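Last updated 12/9/18

Let Students Do the Slow Work
By Davina Gourlay

The Innes robotics course will be reviewed in February, and one proposal would replace its handling unit with a second programming module. I believe this would be a mistake.

In the handling unit, students work a pair of hand-held grippers through an ordinary household task. This term the task is a small picture frame with a clear acrylic front.

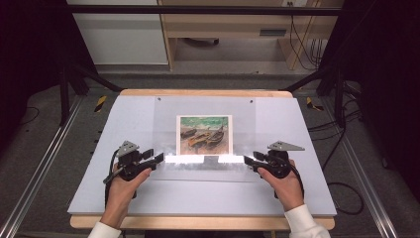
Hand-held grippers on either side of the print, Innes robotics course.

Critics, among them my colleague Vaughan Tomoana, object that 55 hours is too much time to give to such work. I would answer that a student who has struggled to grip a thin, clear sheet writes better instructions for a machine.

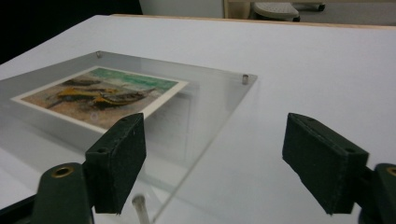 The department should also consider cost. The unit requires 3 benches and very little else, and it asks for patience, a quality our grading has long overlooked. I urge the reviewers to keep it at its present length.

Related
Sorcha Baxter: Grading Team Projects Fairly
Stallitz Cup Rules Revised
Letters: The Case for More Programming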